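The Gray Bin 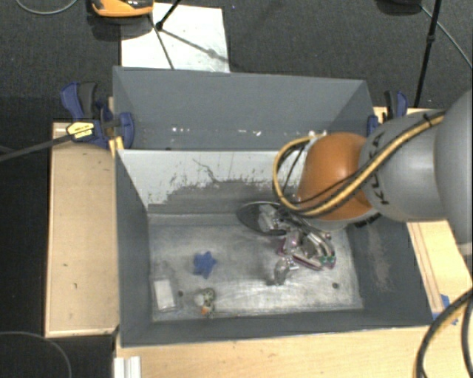 What do you do with a thing that was left behind and has no name on it?
You keep it for one winter, and after that you let somebody choose it.

This was the rule of my aunt, and she had it from the old woman who kept the lost things before her. The office stood behind the station in Tivham, between the ticket hall and a shop that sold only keys and umbrellas. My aunt worked there for all her life, and when her knees became bad, I came to help her. I was twenty-six years old and I had failed at two other jobs.

Most of the lost things were easy. A coat has a label, a bag has a letter inside, a phone rings until you answer it. These we put on the shelves and wrote into the big book. In my first month the book was already at line 3,421. But the small things without any name went to the gray bin. It had a wall inside that made two parts of it, a narrow one and a big one, and the wall was so scratched that my aunt said it looked like a map of the river Vurkberg, where she was born. I was never in Vurkberg, so I believed her.

"The small side is for what we don't understand yet," she told me. "The big side is for what is ready."

"Ready for what?"

"To go."

I thought this was a foolish system. I had studied logistics for one year and I wanted to make a list with categories. She let me make it. It took me until March and the list had 368 lines, and the last category was called Other, and almost everything was in it. She read the list with her glasses pushed up on her forehead, so I think that she did not read it at all.

In that spring there were three things in the big side. One was a blue star with short, round points. One was a small white block. The third we called the bird, although my aunt said it was a penguin and I said it was a duck that had bad luck. It was pale on one end and dark in the middle, and it had an orange tip. We argued about the bird every morning at eight, while the water for the coffee was getting hot.

The star I liked the most. I had put it in the bin myself, after a train from Kevorau came in late at night, full of people who went to the sea. There were 800 passengers on this train, they said on the radio, and I imagined that each one of them could be the owner. I listened for the door all the next day. Three people came. They wanted a hat, a violin and the toilet.

"You can't wait like this," my aunt said. "You will wear out your ears."

But she was waiting also. I saw it. When a child came in with the mother to ask for something else, a scarf or a lunch box, my aunt always turned the child a little toward the bin, with one hand on the shoulder. She never said anything. The child looked inside and most of the time looked away again. Then she went back to her chair and wrote in the book, slowly, with the pen that leaked.

At the end of April a boy came with his grandfather. The grandfather had lost a key. While he was telling my aunt how the key looked – long, with a cut in the handle, from the time when keys were made properly – the boy stood on his toes and put his chin on the edge of the bin. He stayed like this for a long time. The metal floor was cloudy and there was a bit of light in it, and he moved his head to make the light move.

"Is this one sleeping?" he asked me.

"Which one?"

He pointed to the bird.

I looked at my aunt. She was searching in the key drawer with great attention, and I understood that I had to answer alone.

"It was sleeping all the winter," I said. "Now it is ready to go."

He took it out with two hands. He did not ask if it was a duck or a penguin. The grandfather did not find his key, and he complained about this at the door and also on the stairs, and the boy walked behind him and held the bird inside his jacket with the head looking out.

My aunt opened the book and wrote the line. Under "description" she wrote penguin.

"Duck," I said.

"You can write the next one," she said, and gave me the pen.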